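Visit report: Primo coatings works, Clemstead
Tuesday, July 25, 2023

The works sits on the Plolthorpe road and makes water-based wall and trim paints under the Primo name. Visitors are taken round in one group, which on this occasion was led by Gilles Renaud from the production side. Safety shoes and glasses are issued at the gate. The tour lasted 30 minutes longer than the printed time, mostly spent in the mill room.

Raw materials come in at the north end. Powders are held in bulk bags on racking, liquids in a bunded tank area outside. Titanium dioxide is the largest cost by some distance and is weighed by load cell. Every batch carries a paper card as well as an electronic record. We were shown the card for batch 1302, a matt white, with the viscosity readings written in by hand and two small water additions signed for.

Dispersion is done in high-speed mixers with a saw-tooth blade. Fineness is checked with a Hegman gauge before the let-down stage, when the binder and remaining water go in at low speed to avoid trapping air. Renaud said foam is the usual cause of a delayed batch in warm weather, and that June had been poor in this respect. The defoamer was changed afterwards. He did not give the supplier.

Tinting is still partly done by eye under a light cabinet. The spectrophotometer gives the first correction and the colourist makes the last one. The trim range, sold as Zulu, has 32 standard shades. Shade 888, a dark green, needs the most correction because its yellow pigment varies between deliveries.

Filling was stopped for a nozzle change, so we saw the line but no tins moving. The labeller has been moved since my last visit and now stands after the lidding press.

The final stop was the applications laboratory, run by Sânziana Ene. Her staff test opacity, scrub resistance and drying time, and keep outdoor panels on a south-facing rack. She spoke at some length on masking: edge bleed depends on film thickness and on when the tape is pulled, and a rough surface defeats most tapes whatever the paint.

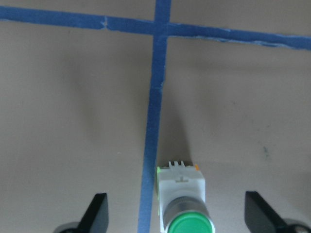

Crossed strips of blue painter's tape on a beige surface.

Questions were taken in the canteen. One visitor asked about solvent-based products, which the works no longer makes. Wash water from the mixers is settled on site and the sludge goes off by tanker. Parking is limited and the overflow field floods, so the bus from Clemstead is the better choice.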